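Pralero arm controller, a long look after a summer in the simulated kitchen

Reviewed by Duangjai Noiphan

I started with the Pralero controller back in May, and I meant to write it up after a week or two. Well, it is October and I am only sitting down to it now, so at least you're getting the opinion of someone who has lived with the thing! Pralero is the motion controller from Mateck, sold as a software license, and I've been running it against the Zestico package that most of us learned on. All of my testing was done in simulation, in the kitchen we use for reaching and placing work, with the same white arm for both controllers.

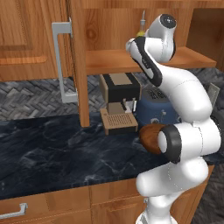
Phuthong Robotics Club - Arms and Grippers Group
2 October 2024

Let me begin with setup, as that's where I lost patience with Zestico years ago. Pralero read our arm description file on the first try and only complained about a joint limit that I had typed in wrong myself (it was right to complain). From there to a first reach took me one evening, and that included making dinner. The manual is a bit dry but it is in order, with the units written next to every number, and I can't tell you how happy that makes me.

The kitchen is a fussy place for an arm. You have a shelf over the counter, a coffee machine and a toaster pushed toward the back, and then the little things you might want to pick up, like the squeeze bottle and the wooden bowl, sitting close together in front of them. An arm that swings its elbow out wide will do fine on an empty bench and then get itself into all kinds of trouble under a shelf. So the first thing I look at in any controller is what it does with the elbow while the hand is busy somewhere else.

Pralero does this nicely. There's a setting called elbow preference, and you can drag it while the simulation is running and watch the arm rearrange itself without moving the hand. Zestico has something similar, but it lives in a text file and you have to restart to see what you did. I ran 600 reaches with each controller, same targets, same starting pose. Zestico touched something it shouldn't have in 27 of them. Pralero did so in 12, and most of those were in the first batch, before I found out that the shelf clearance comes set to zero. 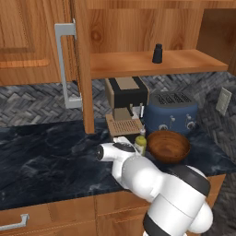
I was less taken with the way it handles the last inch or so of an approach. Pralero slows down very early, and if you are used to Zestico you'll think it has stalled. You can speed it up with the approach profile, but the three profiles that come with it are named Calm, Normal and Brisk, and I could hardly tell Calm from Normal. Brisk is the one I ended up using for everything. I would have liked plain numbers there, the way the rest of the program has them.

Gripper control is decent. Closing speed and force are on one panel, and the force readout updates fast enough to be useful when you're tuning a grasp on something round. What I miss is a way to save gripper settings per object. Kanokwan Thongdee wrote a small script that loads them from a spreadsheet, and it's on the club drive if you'd like it - ask her for the newer copy, the older one swaps the open and close values.

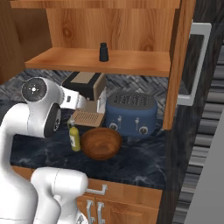
Camera views deserve a kind word too. You can pin several viewpoints and each one remembers its own zoom, so when the arm is blocking half the counter from one side you just flip to another. In Zestico I was forever dragging the view around with the mouse and then losing the angle I liked. Recording works from any pinned view, although long recordings get choppy on my laptop. I let one run to nearly 2000 steps and the playback stuttered badly after the middle. Kanokwan's desktop played the same file without any fuss, so part of that is surely my old machine.

Support has been friendly. I wrote to Mateck twice, once about the clearance default and once about the profile names, and got a proper reply both times from a person who had read my question. They said the clearance default is going to change. They were politely vague on the names.

Would I switch? I have, for anything in the kitchen or with shelves in the way. For plain bench work I still open Zestico, mostly out of habit and a bit because all my older scripts are written for it, and moving those over is a job I keep putting off. If you're new to the group and have no scripts to drag along, I'd go straight to Pralero, set the shelf clearance before you do anything else, and leave the profile on Brisk.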